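Thread on the dosing-by-weight results, as the write-up on the Raneck page leaves out most of the method.

1/ Task: put 80 g of adzuki beans into a bowl on a kitchen scale, using a plastic scoop, from a tub on the same table. Tolerance is 4 g either side. A trial ends when the arm moves the scoop away from the bowl and holds still.

2/ Training data is 137 teleoperated pours, all by two operators. We kept the bad ones. A pour that overshoots is labelled with its final weight and stays in the set.

3/ The baseline is plain imitation: camera images and joint positions in, joint targets out. It learns the motion well. It does not learn when to stop. Most of its errors are overshoots, and they get larger when the scoop is very full.

4/ The cause is delay. The scale takes a moment to settle, so by the time the reading says stop, more beans have already left the scoop. Operators allow for it without thinking and tip back early. The baseline copies the tip back but gets the timing from the wrong cues, mainly the height of the heap.

5/ Our change is small. We add a second output head that predicts the final settled weight if the scoop were tipped back now. It is trained on the same recordings, with the label taken from the last stable reading of each pour. No new hardware.

6/ At run time the arm tips back when the predicted final weight crosses the target. Everything else is left to the original policy: approach, wrist angle, refilling, small shakes to free beans stuck at the lip.

7/ We call the head Skamville. Josefina Salinas named it and has declined to say why. The pouring policy under it is Tseng, unchanged from June.

8/ Result: with the head, 43 trials in a row from a full tub, all inside tolerance. The baseline under the same conditions missed often enough that we stopped the run early, so I won't quote a rate for it.

9/ Limits. One kind of bean, one scoop, one bowl. The tub was topped up between trials. When we let it run low the scoop came up part filled, the arm had to make a second pass, and the prediction was poor for the first moment of that second pour. We have not fixed this.

10/ Rice was worse. It flows faster at the same angle and the head predicts low. Retraining on a handful of rice pours helped a bit, but I would not call it transfer.

11/ Someone asked about reading the weight from the camera instead of logging it. We tried. Glare on the display made the digits unreliable at some times of day, so the weight is logged over a cable and fed in as a number.

12/ Stray beans on the table are not cleared between trials and do not count towards anything. Only the weight in the bowl is scored.

13/ Code for the prediction head is in the Jistotance repository, under the dosing folder. The recordings follow once the timestamps have been checked.

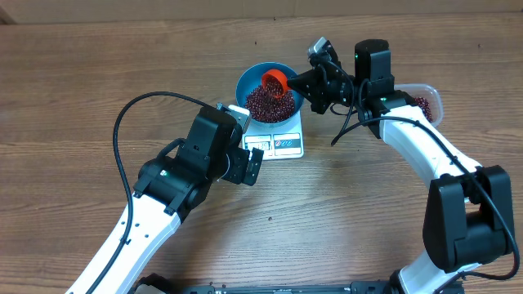

14/ Next job is the second pass problem. The plan is to record pours that start from a part-filled scoop and retrain the head on those alone, with the policy frozen.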